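手持ちグリッパで布を教える方式、使ってみた(Derese キット)

時間ないので要点だけ。布の折りたたみを手持ちグリッパの実演だけで学習させる、という例の手法。Javanoの論文を読んで気になっていたので、配布キットを2台借りて試した。ロボット本体なしでデータが取れるのがいい。準備は楽。較正込みで14分ほど。

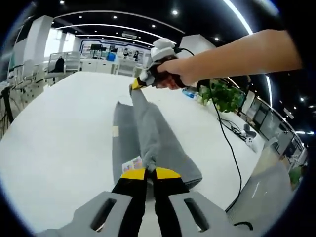
握り心地は悪くない。長くやると手首にくる。ケーブルの取り回しは要改善。引っぱられて軌道が微妙にぶれる、これが地味にに痛い。指先の黄色いパッドは薄手の布だと滑りぎみ、厚手なら問題なし。

二人で両端を持つ作業は息を合わせるのが大変。速さがそろわないと学習側で動作が平均化されて、どっちつかずの方策になる。
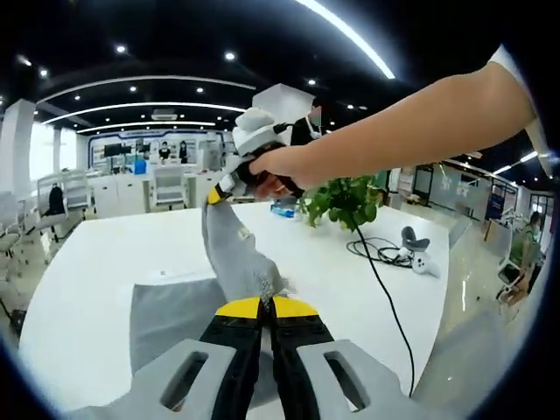
灰色の布を2台でつまんだところ

結果。実演642本で学習、折り方4種。見たことのある布ならだいたい通る。新しい布だと角を取りそこねる。論文の図ほどきれいにはいかなかったです。データを足すより、つかみ直しの実演を混ぜたほうが効いた印象。6本足しただけで挙動が変わったのは驚き。ただし再現は未確認。

不満は同期ツール。たまに時刻がずれて録り直し。説明書も薄い。

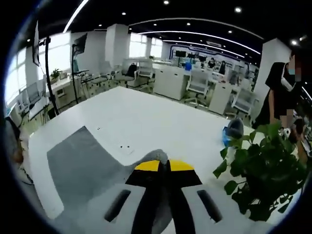
Hawi Tamiruさんからは、つかみ直しを混ぜるなら失敗の直前から録るべきで、最初から通しで録ると効果が薄まる、とコメントをもらった。なるほど。次はそれで。

総合、布をやる人には勧めらる。剛体だけなら要らないかも。

関連記事
・Dinbridge 力覚センサ 短評
・Prastville 公開データセットを触る
・1月に試した模倣学習ツールまとめ

当サイトではCookieを使用しています。閲覧を続けると同意したものとみなします。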